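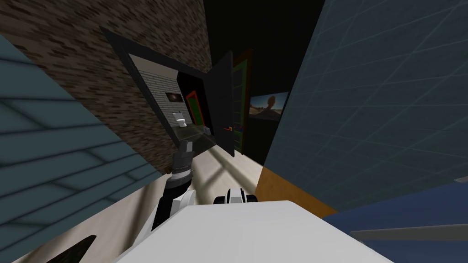
Home Journal Issues Authors Contact
Search this site Go

3. Ice preparation and stone behavior

3.1 Venue and sheets

All measurements were taken at the Mayrhofer rink, which has 6 curling sheets and hosts the regional league from early fall until the end of January. The sheets are used by clubs on most evenings, so we worked in the mornings, before the first practice group. Two sheets were kept for the study. Sheet 2 lies next to the side wall and Sheet 5 is in the open part of the hall. League skips had told us that stones finish differently on the two, and we wanted to see whether this held when the same player delivered every stone.

3.2 Pebbling

The ice was scraped and pebbled before each session by the same technician, Bernadette Pichon, using her usual can and walking pace. We did not ask her to change anything. A second, finer coat was laid over the first, and the tops were nipped. Players then threw a set of warm-up stones down each sheet, which were not recorded. Without these, the first few ends ran slow and the results could not be compared with later ones.

3.3 Deliveries

In total, 1,000 deliveries were recorded, split evenly between the two sheets. The player aimed for a draw to the tee line and alternated between in-turn and out-turn. No sweeping was allowed. Hog-to-hog time was taken with the Kileo timing gates, and the resting place of each stone was measured by hand from the center of the house. Stones that touched a side line were thrown again.

Figure 1 gives the mean finishing distance from the tee by session and sheet.

Figure 1. Mean distance from tee, by session. Solid line, Sheet 2; broken line, Sheet 5.

3.4 Observations

Sheet 2 was slower in the early sessions and the difference shrank as the season went on. The out-turn curled more on Sheet 2 in nearly every session. On Sheet 5 the two turns could not be told apart. In one session, on 2022-11-25, the hall doors had been left open for a delivery and frost formed on both sheets. We kept those stones in the data set but left them out of the means.

Over 35 stones in the later sessions stopped short of the hog line after picking up debris. These were also left out. The same stones, thrown again after cleaning, finished close to the session mean.

We had only one player and one set of stones, and the results should be read with this in mind. A repeat with a full team and sweeping is planned at the Fenix hall.

Share 6 Comments 0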